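Irley Supplies Bulletin, 10 Aug 2018

Shared tables: small stationery, baskets and food

The item count for the shared tables is complete. The list now holds 2121 entries across all rooms, including consumables. Entries for pens, rulers and pencil sharpeners were last revised in March and had drifted from what is on the tables. The corrected list replaces the March version. Old printouts should be recycled.

Baskets

Each table keeps one perforated plastic basket for small stationery. The Nurkix baskets ordered in spring have a handle cut-out on the rim and can be lifted with one hand when half full. Loaded with staplers and tape dispensers they flex at the handle, so heavy items go in the drawer unit. Clips and other small metal parts tend to stay behind when a basket is emptied. Turn the basket over above a tray before returning it to the shelf.

Baskets are washed in warm water with dish soap. The dishwasher in the second-floor kitchen warped 3 of them and should not be used for this purpose.

Sharpeners, pens and rulers

Translucent sharpeners are preferred for new orders. The blade housing can be checked through the shell without opening it. Blades are not replaced individually; a dull sharpener is withdrawn and a new one is drawn from the Rora cabinet. Shavings go in the bin beside the door and must not be tapped out over the table.

Pens are capped or retracted before they go back. Rulers are stored flat. A clear ruler on a white surface is easy to miss, and most of the 47 items recorded as lost last year were clear rulers. Several have been recovered from under monitors. Replacement rulers will also be clear, as the supplier, Hirvonen, has discontinued the colored version in the short length.

Food and drink

Bread, fruit and bottled drinks may be kept on a shared table during a work period. Bread goes in a bowl. The green bowls with the wavy rim belong to the kitchen and return there at the end of the day. Bottles must have the cap screwed on whether they are standing or lying down. Open cups remain limited to the side counter.

Table contents: bowl, bottle, box, basket and stationery; the middle view is a close one of a blue sharpener.
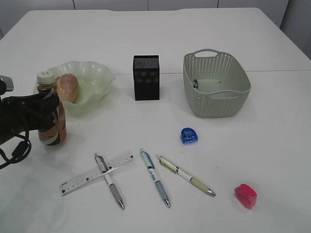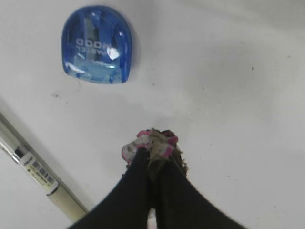
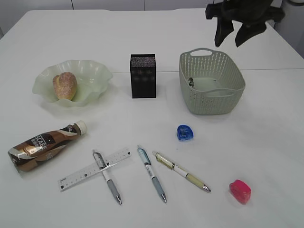
Surface cleaning

White tabletops are wiped with a damp cloth at the end of each day. Dry wiping moves grit across the surface and leaves fine scuffs. The seam between two table sections is cleaned with a soft brush, working from the middle outward. Solvent wipes are reserved for ink and should be tested near a corner first.

Black boxes with a textured finish are dusted with a dry cloth only. Moisture leaves marks on the finish that do not come off later.

Reordering

Requests for pens, sharpeners and baskets go on the sheet inside the Rora cabinet door. Write the room, the item and the quantity. Nearly 3 weeks should be allowed for baskets. Pens and sharpeners are held in stock. Requests without a room number are returned to the sheet.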